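Home Notebook Archive Search Contact

September 1, 2022

Moisture meters again. Picking this up from the July table top, the white oak one that came back cupped. Candeck pinless meter had said seven percent on every board before glue-up and we believed it, me included. Adebayo Tijani wants to replace it with the newer Candeck. I want to know what was wrong with the old one first, if anything was.
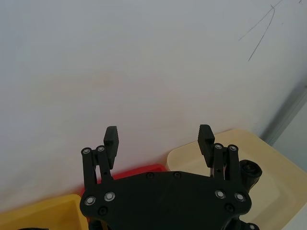 Back room, white wall. 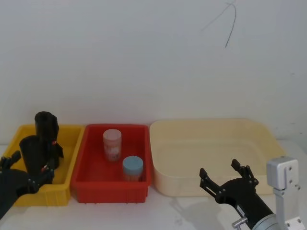

Can a pinless meter tell you that a thick board is dry all the way through?

It can't. The reading is an average over a shallow depth, weighted toward the face it is sitting on, so a dry shell over a damp core reads as a dry board.

That much is in the booklet, if you read the part after the warranty. Our boards were eight-quarter. The booklet gives a sensing depth that would not reach the middle of one from either face. So "seven percent on every board" meant seven percent near the surface on every board, after they had stood in a heated shop. I'd expect that from almost anything that had stood in here long enough.

What I set out to do today: take offcuts from the same Nwankwo delivery, read them with everything we own, then weigh them, cook them and weigh them again. The oven doesn't care what species I've dialed in.

Meters on hand
Candeck pinless, the one under suspicion.
Clarkidell pin meter, short pins.
Clarkidell again, with the hammer probe and the insulated long pins, borrowed from the Korkham shop. They want it back.

Before anything else I checked the scale. The 1000 g check weight read 1000 g three times running, moved around the pan each time. Fine. I've been caught by that scale before when it was sitting on the bench with the planer running, so the planer stayed off.

Cutting. Sections came from well in from the ends. End grain gives up water much faster than the faces do, and a slice off the end of a board tells you about the end of the board. I threw away the first stretch of each one and cut a full-width section about as long as my thumb along the grain. Knocked the whiskers off with a block so I wasn't weighing fuzz that would fall off later. Weighed right after cutting. Adebayo left one section on the saw table over his coffee and wanted to use it anyway. I marked it as doubtful and we will see whether it stands out. I doubt it will, but the mark stays on it.

Largest section weighed 556 g wet. The rest are smaller and are on the loose sheet in the back of this book. Oven set to 220 Fahrenheit, checked with the separate thermometer and not the dial, which has never agreed with anything. Door cracked a little for the first stretch to let the steam out. Don't leave it like that.

Readings, in words, numbers on the sheet.

Candeck on the faces: low and very steady, the same as in July. It is a confident instrument. I turned one board over and it gave the same figure. I put the same board down on the steel outfeed wing and the figure jumped, and held up in the air it dropped back. So anyone who takes readings with the stock lying on the saw is partly measuring the saw. I know for a fact that is how the July boards were read, since I was the one doing it. Going the wrong way to explain our problem though, if anything steel should have made them look wetter. Not the culprit. Still worth stopping.

Thin stuff is worse. A quarter-inch strip on top of a damp block reads as the damp block.

Clarkidell short pins on the faces: a shade higher than the Candeck and jumpier. Pins along the grain, as the maker asks. Pushing harder changes the reading, up to a point, and then it doesn't, so I now push until it stops changing. Across two people this made a real difference. Adebayo pushes like he's ringing a doorbell.

Clarkidell long pins, driven to mid-thickness: clearly higher than either. On the two thickest pieces it was not close. This is the first number today that looks like it belongs to a board that would cup later. When we flattened the top in July we took far more off one face than the other, which put the damp middle a lot nearer to one side. After that the thing only had to dry in somebody's dining room to do what it did.

I'd like that to be the answer, so I'm suspicious of it. Other ways to get the same number from the long pins:

Species setting. The Clarkidell was set to "oak", no choice of red or white. The correction between the two is not large but I can't tell which one they averaged toward, or whether they averaged.

Cold wood. Pin meters read low in cold wood and high in warm wood unless corrected. The shop was hot this afternoon, so our readings should lean a little high. The table in the manual covers this and I applied it. It moved the numbers less than I hoped.

Insulation on the pins. If the coating is chipped the meter reads the wettest wood it touches anywhere along the shank. I looked at both under the lamp and they looked sound. "Looked sound" is not a test. Could drive them into a board with a deliberately wetted face and see if the reading at depth jumps. Should do that before they go back to Korkham.

The first oven weighing went in at the end of the day. All of it is still losing weight so there is no answer yet. Plan is to weigh again tomorrow morning and then at intervals until two weighings in a row agree. I have seen people call it dry after an hour on the grounds that it felt dry. It felt dry when it went in.

The sum, for whoever finishes this if I'm out: wet weight minus oven-dry weight, divided by the oven-dry weight, times a hundred. Divided by the DRY weight. Divide by the wet weight and you get a lower and more comforting number, and you will have done the whole thing for nothing. I did precisely this in the last book and it took me two pages to notice.

Also slicing. The full section gives one average for the board, which can't tell shell from core any better than the Candeck can. So for the two thick pieces I cut a second section next to the first and split it into layers on the bandsaw, outer, middle, outer, and bagged each one straight off the blade. Bandsaw kerf is dry dust and a warm blade, so there is some loss there that I can't account for. Small slices also suffer more from scale error. If the middle comes out wetter than the outers by a decent margin I'll take it. If it's marginal I won't.

On the question of buying the new Candeck. The leaflet Adebayo brought in has a "deep" mode and says it is suited to thick hardwoods. It does not say how deep, in what species, or compared with what. There is a graph with no numbers on one of the axes. It may be a good meter. The price is $220, which is not nothing, and for less than that we could have our own long pins and a hammer probe for the Clarkidell, which leaves holes but at least puts the metal where the question is. He says customers don't like holes. Customers don't like cupped table tops either, and the holes can go in the part that gets cut off.

His better point, and I'll write it down so that I can't pretend he didn't make it: the pinless is fast, so we use it, and a slow meter in a drawer measures nothing. Agreed. Fast one for sorting a stack and finding the odd board out. It's good at that, I tried it on the whole rack and it picked out the one board that had been against the outside door. For deciding that thick stock is ready, long pins or the oven.

The other thing I don't trust is the yard's figure. Nwankwo's ticket says kiln dried and gives a range. It does not say who read it, with what, or when, and the pack then sat under an open shed roof through a damp spring. They're decent people and I expect the number was true on the day. I asked on the phone whether they keep sample boards through the kiln run. The man I spoke to said he'd find out, in a voice that suggested otherwise.

To do
Weigh everything first thing, same order, straight from oven to pan. Let nothing sit.
Wetted-face test on the long pins.
Stand one thick offcut on end by the window with stickers, read it once a week for 30 days, long pins and Candeck both, fresh holes each time. If the two readings close up over the month, that's the gradient going away. If they stay the same distance apart, it's calibration and I've been wrong about most of this page.
Stop reading boards on the saw wing. Two wooden blocks are on the shelf for it.
Find out what the humidity in the back room does overnight. The dial gauge hasn't moved since winter, which I take to mean it's broken.

Adebayo's guess for the middle layer is in pencil on the loose sheet, folded over. Mine is under it. Don't open it before the weights are in.

Previous entry Next entry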